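Re: [ikilex-users] Grip drops out mid-lift, no fault logged

Reply to the list so others can find it.

> On our Zorkmont arm the gripper let go of a pan last month
> with no error on the controller. Force was set to 54 percent.
> Has anyone else had this? We've swapped the fingers already
> and it made no difference.

Yes, we have had it, twice since March, and both times on the kitchen cell at Sutter. The counter has a marble pattern with tile behind it, and the bowl or pan starts and ends on the bamboo board. The toaster, the toaster oven and the rest of the clutter stay out on purpose.

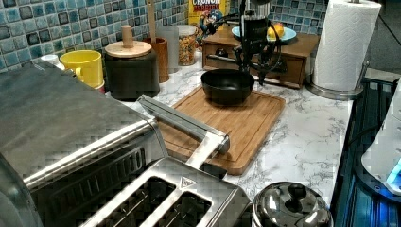
Somebody off list asked whether the clutter could be to blame, with the arm brushing something and the gripper opening as a reaction. Worth ruling out, they said, before anyone opens up the wrist.

I did rule it out. The joint torque log is flat in both cases until the grip is lost. What does change is the gripper supply voltage, which dips for a moment and comes back. The Ikilex driver sees the gripper reconnect, assumes it is a normal startup, and sends the default open command. No fault is raised because as far as the driver knows nothing failed.

The rim grasp makes it worse. With the fingers on the edge of a pan there is nothing underneath to catch it – once they open, it drops.
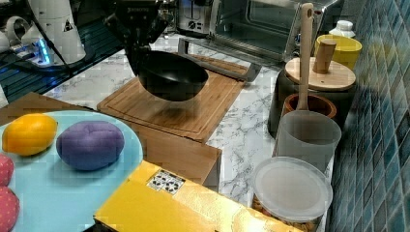

My first guess was the force setting, same as yours. I ran 100 lifts at 54 and another 100 at full force, and got one drop in each. So I would leave that number alone.

What I have changed so far:

Startup action in the driver config is now "hold" where it used to be "open".
The wrist connector is reseated and has a strain relief on it.
Lift height is limited to a hand's width over the board until this is closed.
Hands stay off the counter while anything is in the gripper. 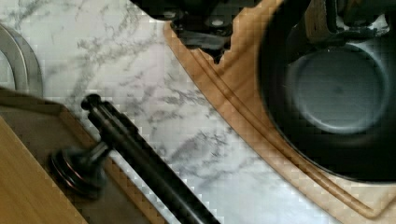
The connector is the part I am least sure of. It looked fine when I pulled it, and the dip only shows up with the wrist turned most of the way over, so it could also be the cable further back. I have a spare from Vultirlow and will fit it next.

Can you check your own log for a reconnect message just before the drop? It is at info level, so you need to turn the filter down to see it. If it is there I will open a ticket against the driver – a reconnect under load should stop the arm.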